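About us

Hello, and thanks for stopping by! I'm Deming, and I run Drutley, a small evening language school above the shops on Katene Street. We teach Mandarin, Italian and Spanish to grown-ups, most of whom were told at school that they had no ear for it (rubbish, by the way).

I started out with one class of 12 people, a borrowed whiteboard and a kettle that tripped the lights. Before that I'd spent years at a firm called Datimex, writing manuals that I'm fairly sure went straight into drawers, and teaching my neighbours Mandarin on a Sunday was the bit of the week I looked forward to. So I handed in my notice, and my mum didn't speak to me for a fortnight.

We've got four rooms now and a proper kettle. Classes run from seven in the evening, they never go over 12 people, and you'll be talking in the first lesson – badly, loudly, with everybody else doing the same. Grammar turns up when you start wanting it. 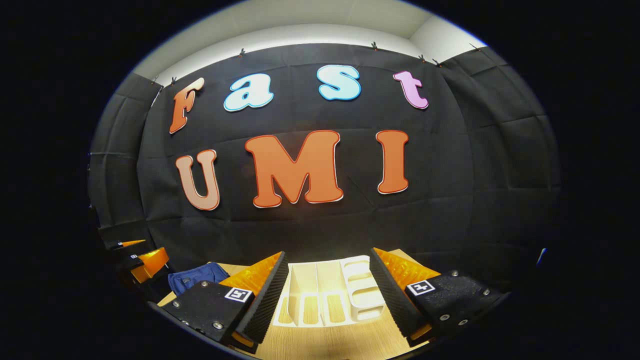

Deming Yu, you once promised me I'd order a whole dinner in Italian by Easter, and I did it, though I got the pudding wrong and ended up with cheese. That came from Flumby, on a postcard that's been on our office door ever since, and I still think cheese was the better choice.

We also have a lending shelf on the landing, with 1000 books and comics on it, and you don't need to be enrolled to borrow one. Just write your name in the green notebook and bring it back when you're done. Please do bring back the Spanish cookery ones, I want my tortilla recipe!

New courses start in October. If you're not sure which level you are, come up for a 30 minute chat and a biscuit, any weekday after six. Ring the top bell, the bottom one belongs to the dentist.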